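Darnura Reader for the choir desk: six months in
Posted 6/21/22
Filed under: Reviews, Choir and kliros

Every few years somebody offers to replace the pile of books on our choir desk, and every few years I find myself carrying the same pile back to the cupboard. The Darnura Reader is the latest attempt. It is a flat electronic reader, a good deal bigger than the one you take on holiday, sold by McIntyre with the service texts already on it and a calendar that is supposed to put each day's texts in order for you. It costs £400. Our parish in Ustport bought one in January, I was asked to use it at every service I read, and I have done so, apart from the ones where I gave up and went back to paper.

I should say where I stand. I learned to read from books with ribbons in them, and I like them. I also know what it is to have the Horologion, the Octoechos, the Menaion and the Triodion all open on one small desk, with a loose sheet for the troparion of our own patron, and to find that somebody has shut one of them to make room for a candle. So I am not against the idea. I am against paying for it twice, which is what happened with the last one.

What you get

The reader, a cable, a cloth cover that slips off if you so much as look at it, and a printed card with the instructions. The card is useless. The fuller instructions are on the reader itself, under a heading called Further, and it took me two weeks to find them.

McIntyre says the thing holds 2,276 separate texts. I have no way of checking that and no wish to. What I can say is that the number tells you very little. The eight tones for Sunday are all there, for both Vespers and Matins. The weekday Octoechos is there but without the second canon in several places. The Menaion is full for the great feasts and thin for ordinary days, where you often get a troparion and kontakion and nothing more, and you are back in the General Menaion looking for the service to one martyr or one monastic. There are akathists by the dozen. I suspect they make up a fair part of the total.

The translation is a mixture. Psalms are in one style, with thee and thou, and some of the canons are plainly from another hand and say you. In the middle of a service this is worse than it sounds. You change register between a psalm verse and the sticheron that follows it, and anyone listening will think the reader has lost his place.

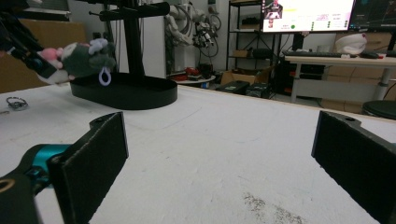
Black stand at the left of the white table.

The calendar

This is the part being sold, so it is the part I was hardest on. You choose Old or New Calendar when you first switch on, you give the date and the service, and the reader lays out the whole thing from the opening blessing to the dismissal. When it works it is very pleasant. On a plain Saturday evening, with one saint and no forefeast, I turned pages from start to finish and did not touch a book. Theophany was handled well too, including the royal hours, and the long readings at Vespers were all there in full.

Then came Lent. We keep the Old Calendar, and this year the Annunciation fell on the Thursday of the fifth week, the very day when the Great Canon of St Andrew is normally sung in full. The Typikon provides for this and moves the canon to the Tuesday. The reader did not move it. It gave me Annunciation and the Great Canon at the same Matins, one after the other, as though we had all night and no jobs to go to. I knew better and had the rubric in front of me. A newer reader, alone on the kliros with only the screen to go by, would have had a very bad evening.

I wrote to McIntyre. The reply was polite and said that the calendar had been prepared "for general parish use" and that unusual combinations were being looked at. I don't think the Annunciation falling in Lent is unusual. It falls somewhere near the end of Lent or close to Pascha every single year, and whoever is drawing up a calendar for the choir desk ought to start there and work outwards.

Holy Week was better than I feared. The Twelve Gospels were in the right order with the antiphons between them, and the Lamentations were complete, though the verses of the psalm were left out and I read those from the book. Pascha was correct. It would be hard to get Pascha wrong. Through Bright Week it gave the tones in turn, as it should. At Mid-Pentecost it forgot the feast on the days after and I stopped trusting it again.

Reading from it

The screen is grey and unlit unless you press and hold the corner. Unlit, it is close to paper, and in daylight I have no complaint. In the evening, with most of the lamps out for the Six Psalms, you need the light, and the lowest setting is still brighter than I want. You see a reader's chin lit from below from anywhere in the nave. One of the choir put a sheet of amber film over it, the kind sold for windows, and this helped a great deal. It should not have been left to us.

Page turns are slow. There is a flash of black, then the new page, and if you press twice by mistake you have skipped a page with no sign that you have. I have learned to press at the last line but one. On a kathisma, where I could nearly do without the text, it doesn't matter. On a canon I had not seen before it mattered a lot, and I twice read the beginning of the next ode with great confidence.

Text can be made larger, and for the older members of the choir this is a real kindness. I want to be fair about that. A woman who had stopped reading the Hours has taken them up again, and she will not hear a word against the thing. But the larger the type, the more often the page turns, and the more black flashes you have in a single psalm.

There is no red. I had not thought I would mind. Rubrics are printed in slanted type, the same weight as the text, and in the first week I read out "and then the second choir" in a good clear voice. In a printed book the red ink stops you before you have thought about it.

Battery

McIntyre claims 3,000 page turns to a charge. With the light off, perhaps. We use it lit for a good part of every Vigil, and it wants charging after each weekend. It gives one warning, a small mark at the top that is easy to miss, and then it goes off. It did this to me during the Polyeleos. Keep the book within reach.

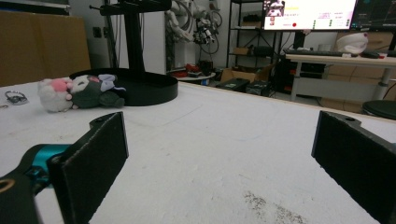 Plush toy lying on the table.

Against the Sastance

The obvious rival is the Sastance, which a neighbouring parish has had for longer. I borrowed it for a couple of services. It is smaller, with a seven inch screen, and much too small for two people to share. It has fewer texts, does not pretend to arrange the service for you, and simply gives you the books as books, with bookmarks you set yourself before you begin. That sounds like less. In use I found I made fewer mistakes with it, as I had to prepare, and preparing is most of what a reader's job is anyway. Its page turns are quicker. The translation is the same all the way through, even if it is a stiff one.

If the Sastance came in the Darnura's size I would tell you to buy that and finish here.

What it costs after that

The price covers the texts and one year of corrections to the calendar. After that there is a yearly charge, and I could not find the amount printed anywhere before we bought it. I still can't. When I asked, I was told it would be "in line with similar services". The texts stay on the reader if you stop paying, but the calendar stops at the end of the last year you paid for. For a parish with a decent set of Menaia on the shelf this is no great loss. For a small mission with no books at all, who are exactly the people this is advertised to, it is a serious matter, and I would want it in writing.

Should you buy one?

For a cathedral choir, no. You have the books and people who know their way round them. For one reader with weak eyes, possibly, if the parish can bear the price and the books stay where they are. For a mission starting from nothing, I would put the money towards a good Horologion, a Sunday Octoechos and a printed rubrics calendar, and see what is left.

We are keeping ours. It lives on the left of the desk, on top of the Triodion, and gets used for the Hours and for akathists. I'll look at the calendar again when the next set of corrections arrives, starting with the fifth week of Lent.

Good: large type, daylight reading, Sunday texts, Theophany
Bad: calendar faults, slow pages, no red, mixed translation, unclear yearly charge
Also tried: Sastance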